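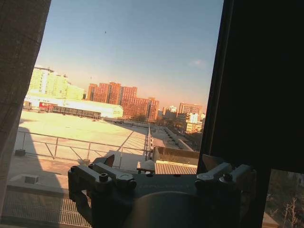
Window position, gripper just inside the opening, roof and railing beyond.

Pre-purchase safety check, window cell, Drarham building
Checked by me, read over by Dayana Ochoa
For: the equipment request going in for July

I've used the usual sheet, so each line gets a Pass, Action or Hold, and my comments go underneath. Money is at the bottom. If you only have five minutes before the budget meeting, read section 2 and then skip to section 6, those are the bits that cost us something.

1. Siting

1.1 Arm can be reached from the room side without leaning over it
Pass
Comment: Fine as it stands. We've got 80 cm between the base and the desks, and I could get past with a laptop under one arm. Please don't let anyone put the printer back there.

1.2 Reach limited so the gripper can't go out through the window
Action
Comment: This is my biggest worry and I'd like it sorted before we spend a penny on anything else. The limit is set in Uibo at the moment, and it does hold, but it's one tick box in a menu that three of us can get into. I want a proper mechanical stop on the base joint as well. Drirkard sell one for our arm and it's in the costs below.

1.3 Nothing below or outside that could be hit by a dropped part
Hold
Comment: There's a grating on the left as you look out, with gaps between the bars, and then the flat roof. I don't know who is allowed out there or how often. I've asked the building office for the roof access times and I'm not passing this until I've got them in writing. A fixed guard across the opening would settle it whatever they say, so I've priced one.

1.4 Window restrictor fitted and working
Action
Comment: Goes in with the guard. Same fitter, one visit, so let's not order them separately like we did with the door closers.

2. Light and heat

2.1 Direct sun doesn't upset the wrist camera
Action
Comment: It's a lovely bright spot and that's the trouble! With strong sun on the roof and the dark window frame up on the right, the camera has an awful lot of range to cope with in one view. We can turn the exposure down, but then the fingers go very dark and the near edge of whatever you're picking up gets hard to find. A decent roller blind is £204 fitted, and I'd much sooner buy that than the fancier camera Drirkard keep emailing about. Try the cheap thing first.

2.2 Curtain secured clear of moving parts
Action
Comment: It hangs full length down the left side and it's well within reach of the fingers. Loose fabric next to a pivoting linkage is asking for it. Tie it back for now (I've put a tieback on the windowsill, do use it) and take it down for good once the blind is up.

2.3 Controller ventilated
Pass
Comment: Felt the case after a long run and it was barely warm. I'd look again in summer though, that side of the room gets stuffy.

3. Gripper

3.1 Bolt heads and pivot caps present and tight
Pass
Comment: Went round both finger assemblies with the right key this time. All good. I've put paint pen marks on the list for next time so we can see at a glance if one has moved. A pen is hardly a budget item, I'll get it out of petty cash.

3.2 Finger plates free of sharp edges
Action
Comment: The thin angled plates on the ends come to more of a point than I like for something at face height when you're sitting down. Two ways to go – replace them with the rounded ones, or keep these and print covers. Dayana prefers the rounded ones as covers always go missing. I agree, having lost most of a set already. They're £63 the pair.

3.3 Pinch points labelled
Action
Comment: There's plenty of linkage to get a fingertip into. Yellow labels, please, and on both sides. We've got a roll in the Nasulholm stores.

3.4 Grip releases safely on power loss
Hold
Comment: Not tested. It either holds or lets go and I want to know which before it's anywhere near an open window. Test to be done with the window shut and a soft block in the fingers.

4. Stopping it

4.1 Emergency stop within reach of the operator
Pass
Comment: Yes, right-hand side of the desk.

4.2 Second stop within reach of anyone else in the room
Action
Comment: No. If I'm at the window and you're at the desk, I'm relying on you looking up. The second button is £80 with the cable, and this is the one line I won't trade away if we get squeezed.

4.3 Restart needs a deliberate action
Pass
Comment: Tried it four times. It sits and waits for you every time, good.

5. People and paperwork

5.1 Everyone using the cell has had the walk-through
Action
Comment: Two people still to do. I can fit them in any morning before 10, just grab me.

5.2 Spares held for wearing parts
Action
Comment: We hold nothing! Every time a cable goes we wait on Drirkard, and their delivery to us is slow. I'd rather have one wrist cable on the shelf than another monitor. I've left it out of this request as I haven't had a price I believe yet.

5.3 Service agreement
Hold
Comment: The renewal quote from Drirkard covers the arm and the controller but says nothing about the gripper. I've written back to ask. Please nobody sign it in the meantime, even if they ring up and sound friendly.

6. What I'd like us to buy

Roller blind, fitted: £204
Second emergency stop with cable: £80
Rounded finger plates, pair: £63
Mechanical stop for the base joint: Drirkard quote, attached
Window guard and restrictor, one visit: fitter's quote, attached

Order of doing things: mechanical stop and second button first, then the guard, then the finger plates, blind last. The blind is the one people will ask for as it makes the room nicer to sit in, but we can live with a tied-back curtain and shorter sessions for a few more weeks.

Dayana asked whether we'd be better moving the whole cell to the inside wall and saving on the guard. I did think about it. We'd lose the daylight trials, and they're the reason we took that room in the first place, plus the power is on the window side and an electrician isn't free either. I've still written it in as the fallback if the guard comes out silly.

Overall result: Hold
May run with the window shut, the curtain tied back and one person at the stop. Not to run with the window open until 1.2, 1.3 and 3.4 are cleared.

Next check: when the mechanical stop arrives. I'll bring a clean copy of the sheet, and could whoever has the torque key please put it back in the drawer.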